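„Am liebsten bauen sie auf dem Bett“

Ein Nachmittag bei Rosalinda Mangubat, die Steckwürfel sammelt, verleiht und mit ihnen rechnen lässt

Der Karton steht im Flur, gleich neben den Schuhen, und wer hereinkommt, stolpert erst einmal darüber. „Entschuldigung, der muss morgen nach Gruvport“, sagt Rosalinda Mangubat und schiebt ihn mit dem Fuß zur Seite. Im Karton klackert es. Ich frage, was drin ist, obwohl ich es natürlich weiß, denn deswegen bin ich ja hier: Steckwürfel, hundertfünfundachtzig Stück, nach Farben in Beutel sortiert.

Mangubat hat achtzehn Jahre lang in Indville eine Vorschulgruppe geleitet und verleiht seit ihrem Abschied aus dem Dienst Spielmaterial an Familien. Angefangen hat es mit einer einzigen Kiste Würfel, die in der Gruppe ausgemustert werden sollte. „Die waren völlig in Ordnung! Ein paar Kratzer, ja. Aber sie haben gehalten, wenn man sie zusammengesteckt hat, und das ist doch das Einzige, worauf es ankommt.“ Sie holt einen aus der Schürzentasche (sie hat tatsächlich immer welche in der Schürzentasche) und legt ihn mir in die Hand.

Was ist so besonders an einem Plastikwürfel mit Löchern? Sie lacht. „Dass er fast nichts kann. Er hat kein Gesicht, er macht kein Geräusch, er will nichts von dir. Ein Kind muss sich alles selbst dazudenken, und das machen die mit einer Begeisterung, da kommt man als Erwachsener gar nicht hinterher. Ein Würfel ist ein Brötchen. Zwei Würfel sind ein Hund. Drei sind schon ein Bus, und wehe, man sagt, es sei ein Zug.“

Eigentlich wollte ich mit ihr über das Rechnen sprechen, aber wir bleiben lange bei den Möbeln hängen. Mangubat hat eine Theorie dazu, wo Kinder gut bauen, und der Tisch kommt darin schlecht weg. „Vom Tisch fällt alles runter. Dann ist das Kind unter dem Tisch, dann stößt es sich den Kopf, dann gibt es Tränen, und der Bus ist vergessen.“ Der Fußboden sei besser, im Winter aber kalt. Bleibt das Bett, und da gerät sie ins Schwärmen: weich, warm, groß genug für zwei, und was umkippt, kippt leise um.

„Auf der Matratze steht allerdings kein Turm von selbst“, sagt sie. „Das ist der Witz dabei. Man muss ihn gut zusammenstecken, sonst liegt er gleich wieder. Die Kinder drücken richtig fest, mit beiden Daumen, und dann hört man dieses kleine Klick.“ Sie macht es vor. Klick. Ich muss zugeben, dass ich danach auch wollte.

Mit den Tagesdecken ist es bei ihr so eine Sache. Einfarbige mag sie nicht. Gestreifte dagegen seien das halbe Spiel: „Die Streifen sind Straßen. Oder Felder, oder ein Fluss, je nachdem. Meine Enkelin Farah hat einmal einen ganzen Vormittag lang verhandelt, wer auf dem grünen Streifen parken darf und wer nur auf dem rosafarbenen.“ Und was sonst noch auf dem Bett landet, wird eingebaut. Mangubat räumt vorher grundsätzlich nichts weg. Ein Klebestift, ein Stück Plastik von irgendeinem anderen Spielzeug, eine Perlenkette, alles bekommt einen Beruf.
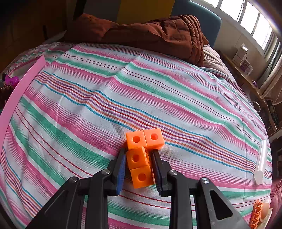 Rechnen ohne Arbeitsblatt

Irgendwann kommen wir doch noch auf die Zahlen. Auf dem Küchentisch liegt ein Heft von Mangubat, kariert, mit vielen Eselsohren, in dem sie Spiele notiert. Manche stammen von Kolleginnen, manche von Kindern. Das liebste ist ihr eines, das sie „Versteckte Neun“ nennt: Neun Würfel zu einer Stange stecken, hinter dem Rücken auseinanderbrechen, einen Teil zeigen, der andere bleibt verborgen. Wie viele sind hinten?

„Beim ersten Mal raten sie wild drauflos. Siebzehn! Hundert! Und dann, nach ein paar Runden, wird es auf einmal ganz still, und man sieht, wie sie im Kopf die Stange wieder zusammensetzen.“ Sie klappt das Heft zu. „Für diesen Moment würde ich immer noch jeden Morgen um sechs aufstehen. Gut, vielleicht um sieben.“

Farbe spielt für sie dabei eine größere Rolle, als ich gedacht hätte. Für die Versteckte Neun nimmt sie Würfel in einer einzigen Farbe, am liebsten Orange. Bunte Stangen lenken ab, sagt sie, da merken sich die Kinder das Muster und schummeln sich an der Menge vorbei. „Was auch schlau ist! Muster sind auch Mathematik. Aber dann spiele ich eben ein Musterspiel und nenne es so.“

Ich erzähle ihr, dass mein Nachbar Thomas D'Amico seinen Söhnen für das Einmaleins ein Programm auf dem Tablet gekauft hat. Sie verzieht keine Miene. „Soll er. Und danach soll er ihnen eine Handvoll Würfel aufs Bett kippen und selber mitspielen. Das Mitspielen ist nämlich der Teil, den die meisten vergessen. Eine Viertelstunde reicht, man darf dabei sogar liegen.“

Die Sache mit dem Waschen

Wer Spielzeug verleiht, muss es auch zurücknehmen, und das klingt bei Mangubat nach einer eigenen Wissenschaft. Die Würfel kommen in einen Wäschesack, zugezogen, und dann in eine Schüssel mit lauwarmem Wasser und einem Spritzer Spülmittel. Die Löcher sind das Mühsame, darin sammelt sich alles: Krümel, Knete, einmal eine Rosine. Dafür hat sie eine alte Flaschenbürste. Danach liegen die Würfel über Nacht auf einem Handtuch, mit einem Loch nach unten, damit das Wasser herausläuft.

„Knete ist schlimm, Kleber ist schlimmer“, sagt sie. Getrockneten Kleber weicht sie länger ein und schabt ihn mit dem Fingernagel ab. Ein Messer benutzt sie nie, das gebe Kerben, und dann stecken die Würfel schief. Jayson Evangelista, der ihr bei den Ausleihen hilft und gerade zwei Beutel für eine Familie in Drorner zusammenstellt, ruft aus dem Nebenzimmer: „Und die Sockenfusseln!“ Ja, die auch.

Verloren geht übrigens erstaunlich wenig. Im Mai fehlten nach einer ganzen Runde durch die Nachbarschaft drei Würfel, zwei davon kamen später im Briefumschlag zurück. Der dritte, vermutet Mangubat, steckt in irgendeiner Bettritze. Sie rät allen Familien, beim Bettenmachen einmal mit der flachen Hand zwischen Matratze und Rahmen entlangzufahren. Bei ihr selbst seien dort schon eine Haarspange und ein halber Keks aufgetaucht.

Was sie sich noch wünscht

Mehr Orange, sagt sie sofort. Dann überlegt sie länger. Eine große Decke hätte sie gern, mit extrabreiten Streifen, die man zusammen mit den Würfeln verleihen könnte. Yabsira Wolde, die ein paar Häuser weiter näht, hat schon Stoff herausgesucht, jetzt müssen sich die beiden nur noch über die Farben einig werden. Wolde ist für Blau und Gelb. Mangubat will Rosa und Grün.

Beim Hinausgehen drückt sie mir einen kleinen Beutel in die Hand, zum Ausprobieren, zurückzugeben bis zum Monatsende. Ich habe keine Kinder. „Macht nichts“, sagt sie, „ein Bett haben Sie ja wohl.“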